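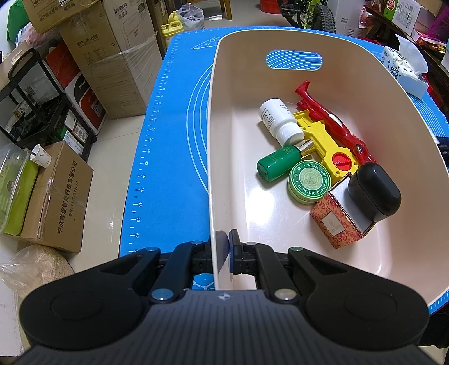 Thursday, before work

Slept badly and was up at 5, so I may as well get last night's meeting written down before it turns into a nicer meeting in my memory.

It was at the Bomard library, upstairs, in the room with the bad chairs. The subject was the hospital lab. Pestudico wants to take it over, and the hospital seems to want to be taken over, though they kept calling it a partnership. I counted the word on the handout while we waited for the projector: 13 times on one sheet of paper, front and back.

What they're proposing, as far as I could follow it. The hospital keeps a small room for emergency tests. Everything else, the cholesterol, the thyroid, the sugar, all the stuff people my age go in for, gets drawn at a new storefront in the old Nwosu building and driven to a bigger lab out by the interstate. Results come through an app called Flirnent. We were told this would be faster. The blood would travel farther and be tested by people who have more of it to test, and it would be faster. I wrote "how?" in the margin and underlined it.

The man from the company had an answer, I'll give him that. Newer machines, run all night. Fine, I believe in machines. But he had a slide with two bars on it, a tall one for "current" and a short one for "projected," and no numbers on either. A woman in front of me asked what the tall bar was in hours. He said it varied by test. She asked what the short one was and he said that varied too. So I now know that one bar is shorter than another.

Then the money. They say nobody's bill will go up in the first year. I have heard "the first year" before, from the cable people and from the folks who took over the parking at the hospital. Someone asked about year two and got a long reply about insurance contracts that I stopped writing down halfway through. My pen was working, I just couldn't find a sentence in it.

To be fair to them (I am trying), the lab now is not a wonder. Last September I waited two hours for a five-minute blood draw and then they lost the order and I had to come back. The two techs who do most of the draws look worn out every time I see them. If somebody walked in and said we will hire more people and open at 6, I'd clap. The company said it would "retain talent where possible." I didn't clap.

The handout says 400 people in the county were surveyed and most would welcome "more convenient testing options." I was not surveyed, nor was anyone in my row. I'd have said yes too, if asked like that. Who wants less convenient ones?

I left before the cookies. It was raining and the lot had that big puddle at the low end, so I went out the side way and still got one shoe.
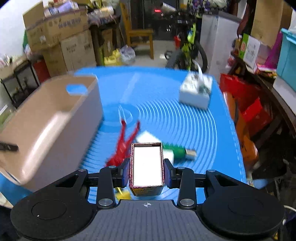 Same day, after supper

Read the whole proposal on my lunch break. It's on the county site, under a link that took me three tries to find. Most of it is padding, but on page 23 there's a paragraph about the emergency room's share of the work, and it's a good deal thinner than what we were told. "Select urgent assays" is the phrase. I'd like to see the list of which ones are selected. There's supposed to be an appendix and there isn't one, at least not in the copy I could open.

Called the hospital's main number to ask about it. Pressed a lot of buttons. A polite person took my question and read it back to me as "general interest in lab services," so I made her change it. She did change it, and said somebody would call. We'll see about that.

My own mind isn't made up, whatever they say at work. I can picture it going all right. The old Nwosu building has a ramp and parking right by the door, and that would be easier than the hospital garage with my knee. What bothers me is being asked to cheer for it ahead of the details. If the appendix shows up and the list is decent, I'll say so in here.

Fasting test next week, at the old lab while it's still the lab. Nothing to eat after ten the night before. Need to move the dentist.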